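Notebook, bench 2, Wednesday, 7.40 am

Came in early to look at the overnight doughs before anyone could tell me how well they had done. Short version: I still don't believe in the Holambridge method.

For whoever reads this after me, the claim is that if you hold back the salt and add it late, the dough comes together faster and the loaf stands taller. Wragg put it in their newsletter with a very handsome photograph and no numbers. Greer Yule thinks there is something in it. I think there is a warm kitchen in it, and a baker who wanted it to work.

What we did. Two batches of the same flour (the Coltitz strong white, same sack), same water, same yeast. Batch A had the salt in from the start. Batch B got it after the first rest. Everything else was meant to match and mostly did, except that B was handled more, because you can't work salt into a rested dough without handling it. That alone might be the whole effect. I said so at the time and I'm writing it down so that I said so twice.
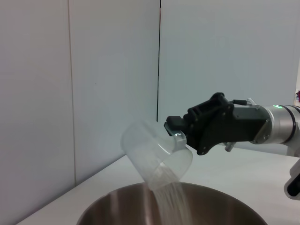
Greer's point is that late salt lets the flour take up water before anything gets in its way. Fine, I can follow that as far as it goes. But we also know that extra mixing tightens a dough, and B had an extra round of mixing built in. If you want to pin it on the salt you need a third batch that gets the early salt and the late mixing. Wragg doesn't mention one. I asked, and got a polite reply about craft.

Heights this morning, measured with the steel rule from the tin base at the middle of each loaf: A averaged 112 mm - no, crossed out, I had read the wrong column. A averaged 116 mm. B was 4 mm higher. The spread inside each batch was 7 mm, so the gap between them is smaller than the gap between two loaves out of the same dough. I wouldn't hang a newsletter on that.

Crumb looked the same to me. Greer cut them and said B was "more open". Greer also knew which was B. Next time the labels go on the bottom of the tins and somebody else cuts.

Taste: no difference I would swear to. A slightly sweeter crust on one of them, and I'd forgotten which it was by the time I had finished my tea.

Other moans, while I have the pen. The probe thermometer reads high again. The proving cupboard is warmer at the top than at the bottom, and B was on the top shelf. I only noticed this when I took the tins out, which is annoying, as it is one more thing leaning in B's favour and it still only managed 4 mm.

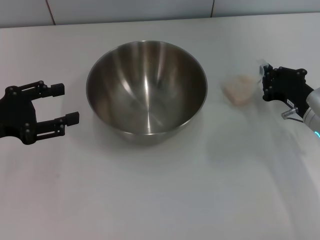 Zuvomstead, April

Third batch done at last, here in the smaller kitchen. Call it C: early salt, then the same extra mixing that B had. All three run side by side this time, shelves swapped halfway, five loaves each, labels underneath.

C came out level with B, as near as the rule can tell. A was a touch lower again. So the mixing does what the late salt was supposed to do, or else none of it does anything and we are reading noise. I lean to the first but wouldn't put money on it.

Greer wants to try a wetter dough before giving up. Reasonable. I've asked that we write down beforehand what would count as a yes, and we have got as far as "over 5 mm, with blind cutting". Flour ordered.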